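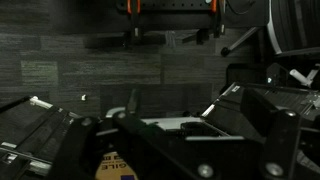
Carpet tiles: all one way or quarter turn?

Corolby Trade Talk > Floors and Ceilings

hiklow_dave
Posted 17th November
We've got 200 charcoal tiles going down in the back office and a small civil war over which way they face. The boss wants them all pointing the same direction. I want quarter turn, alternating, because every monolithic floor I've ever laid has shown up the one tile I got wrong. The boxes say Folum on the side and have an arrow on the back of each tile, which both camps are quoting as scripture. Opinions?

underlay_and_regret
Quarter turn. Hides a multitude of sins, and I have a multitude.

MrsGripperRod
Disagree. Quarter turn in a dark grey looks like a chessboard for people who've given up. Lay them all one way and take your time over it.

hiklow_dave
"Take your time over it" is not a phrase that's been used in this building before.

tufted
Check the batch numbers before you do anything. We had two batches mixed in one room and one tile came out greener than its neighbours. In the box you'd have sworn they matched. Under strip lights it was the only thing anyone looked at.

MrsGripperRod
That's an argument for checking batches, tufted, and I don't see what it has to do with direction.

tufted
With quarter turn people assume the odd one is just the light catching the pile. It's been down 7 years and I've had one complaint, from my wife.

underlay_and_regret
Are you having things on castors in there? Stands, trolleys and so on? If so, use proper tackifier and don't just stick the perimeter. Ours crept until there was a gap you could lose a biro in.

hiklow_dave
Plenty on castors. I'd planned on sticking every third row.

underlay_and_regret
Every row, then. Ask me how my May went.

colm_of_the_skirting
Mac Mathúna do a decent tackifier, 5 litre tub. Roller it thin and let it go clear before you lay. Also, buy a good vacuum. Charcoal shows every scrap of white fluff and every crumb of paper in the county. Beige hides the fluff and shows the tea, so pick your misery.

MrsGripperRod
Finally, something I can agree with. Still all one way, though.

hiklow_dave
Boss has been shown a dry-laid patch of each and now wants brick bond. Does anyone want 200 tiles?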